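Wednesday, late

Got the Mistier fingers onto the arm before lunch, which I did not expect after the morning we had. Indira Amin had the old Zirnex pair off in no time and then we spent ages hunting for the short screws (they were in my coat pocket, of all places). Anyway, they're on!

First thoughts: I like them. They're softer than the Zirnex ones and they close more slowly, and the wide pads seem kinder to the paper cups. The Zirnex pair still wins on thin stuff. I tried a ruler with both and the Mistier fingers just pushed it along the table like a cat. Narayanan Rajan says I should turn the closing force up before I start complaining, and he's probably right, so that's tomorrow.

The wrist camera is the part I keep going back and forth on. With the Nendetti controller it saves a still every time the arm stops, and by four o'clock I had 1452 of them, up to 470 from the ruler business alone. I scrolled through a big pile over cold noodles. Lots of cups. Lots of table. Then a stretch where the lens is so close to something that there's only color and grain left, and I ended up staring at those far longer than at the useful ones. I'd like to try the lens with the longer bracket, if Quinlan ever ships it — I've written to them 2 times now and got the same cheerful reply.

Must remember: save the force settings under a new name, give Indira her hex keys back, and move the cable clip, it rubs when the wrist turns all the way left. Also buy more noodles.

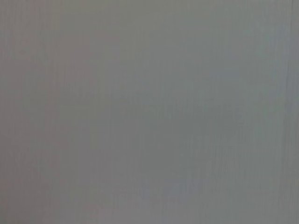 Gray from the wrist camera, a bit pink on the left and bluer on the right.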